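What Does a Motherboard Do All Day?

People like to say the computer is a brain. I don't buy it. A brain can get bored, and it knows when you are telling a joke. Under the lid, a computer is mostly flat green board, metal and wires. The big board is called the motherboard, and its main job is letting the other parts send signals to each other.

Those thin lines running all over the board are called traces. They carry electricity, like tiny roads. Some books say the signals "think" as they go along. They don't. They go where the lines go.

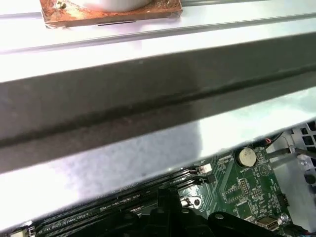

Now, does a computer remember things when you pull the plug? Partly. A small coin battery, the kind you might find in a kitchen scale, keeps the clock ticking. That's how the computer can still know it is September after a long summer in the closet. It can't run the whole machine, whatever your cousin says. (Never put a coin battery in your mouth. Swallowing one is a real emergency.)

Memory is the next word that fools people. The short-term kind, called RAM, comes on thin sticks that push into long slots. It holds what the computer is busy with right now, and it forgets all of it when the power goes off. Your saved drawings are kept somewhere else, on a drive.
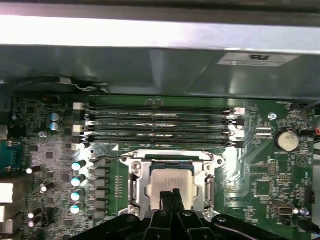

The processor does the sums. It does them very fast, and I'll admit that is impressive, but fast isn't the same as smart. It sits in a socket with a metal frame and a lever arm at the side, and the silver part on top is there to spread heat. The four memory slots beside it are all empty, with black and white latches at their ends. A stick of RAM clicks in between a pair of latches.

Could you make a computer smarter by filling every slot? Ads may hint at it. More memory can help it keep more jobs open at once, but it will still give you a silly answer if you type in a silly question.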